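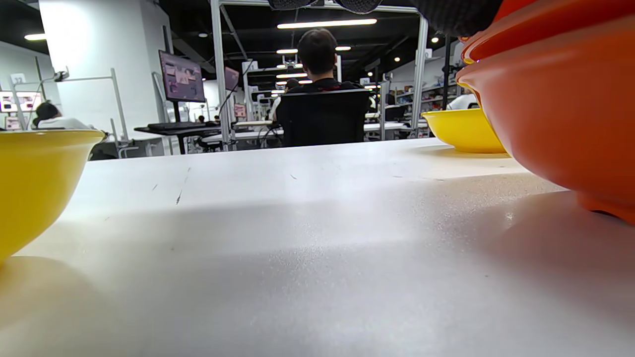 The bowls at the office in Condstead have been stored in mixed stacks since July, and I finally re-sorted them by color. They are the Wokadon range, 275 g each according to the order sheet, rated for 70 °C in the dishwasher.

Mixed stacks waste height. Two bowls of the same color have the same profile and nest down to the rim. Put a yellow one inside an orange one and the rims do not line up – the stack then leans after the third or fourth piece.
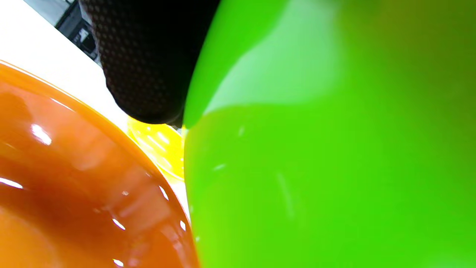 Green, orange and yellow on the white table.

The method is simple. Clear one end of the table, start a stack for each color, and set the largest color down first. Orange went on the right. Lift each bowl by the rim and lower it straight, as a tilted bowl will wedge in the one under it.
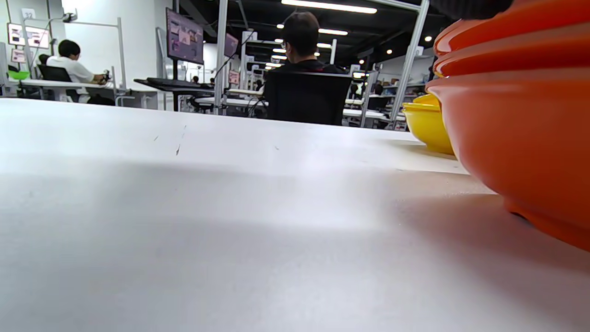 Once the stacks are straight, they go on the Londano shelf, 862 mm wide, one color to a column. The old Du Plessis rack was 1000 mm and wasted the difference. I still need to check the lower shelf clearance.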